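Anura puts the humble coaster back where it belongs, which is off the sofa arm

Ziltmont, Sun 20 September 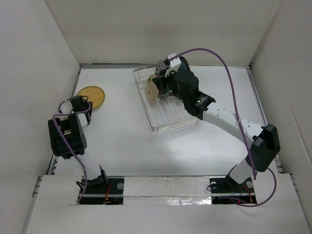 Anura, the small homeware maker from Ziltmont, will open its new Sorting Table range to shops this November. The range is made up of small round wooden disks and the wire racks to keep them on, and the company would like it known that it has thought about both for longer than is probably healthy.

The disks are light tan, plain, and sold as coasters. Customers of the earlier batch also reported using them as trivets for very small pans, as draughts pieces, and in one letter as "something for the cat to push off things". Anura makes no claims on the last point.

The racks are thin silver metal rods in a grid, with raised sides. They will be familiar to anyone who has cooled a biscuit or drained a cup. The raised sides are there to stop disks rolling away under the fridge, where the company believes most of the world's coasters now live.

"We began with a perfectly good coaster and no idea where to put it," said Gudrun Seidel, who founded Anura after leaving a career in office carpets. "People pile them up, the pile falls over, and then somebody stands a mug on the good table to make a point. A rack seemed the polite answer."

Development took 2 years, a good part of which was spent discussing the height of the sides. Igor Oravec, head of design, wanted them lower. Till Kuhlmann, who looks after sales, wanted them higher and still does. The finished rack sits between the two positions and has satisfied neither man.

"It holds coasters," said Mr Oravec. "I would have had it hold them with a little more grace."

Before the range was signed off, 40 households in and near Ziltmont were lent a rack and a set of disks and asked to tidy up with them at the end of each day. Most did so for the first week. After a month the racks were also found to contain keys, rubber bands, a garlic bulb and a parking fine. Anura has taken this as encouragement, and the leaflet packed with each set now describes the rack as suitable for "coasters and similar".

The disks come in sets of 6 and the rack can be bought with them or on its own. Replacement disks will be sold singly, after the trial households made it plain that nobody loses a whole set at once. The first run is limited to some 500 sets and will go to independent kitchen and gift shops. Lehner, the Ziltmont department store, will have the range on its second floor, between the tea towels and the lift.

Care is simple. Wipe the disks with a damp cloth, dry them, and put them back on the rack. Please do not soak them, bake them, or send them back because they have a mug ring on them. The mug ring is what they are for.

Shops wishing to place an order, or to take sides on the matter of the sides, should write to Till Kuhlmann at the Anura office in Ziltmont. Sample sets can be lent to the press on request. Gudrun Seidel is available for interview on weekday mornings and will bring her own coaster.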